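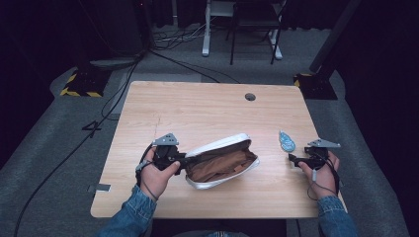
A pouch is a small, flexible bag used to hold and carry loose items. Most are made of cloth, leather or plastic and close with a drawstring, flap, button or zipper. Early forms were tied to a belt, as many garments had no pockets. Lined pouches have a second layer of fabric sewn inside, which covers the seams. The Gresham Museum of Dress holds 236 pouches and purses, 33 of them with metal clasps.

See also: Coin purse, Pencil case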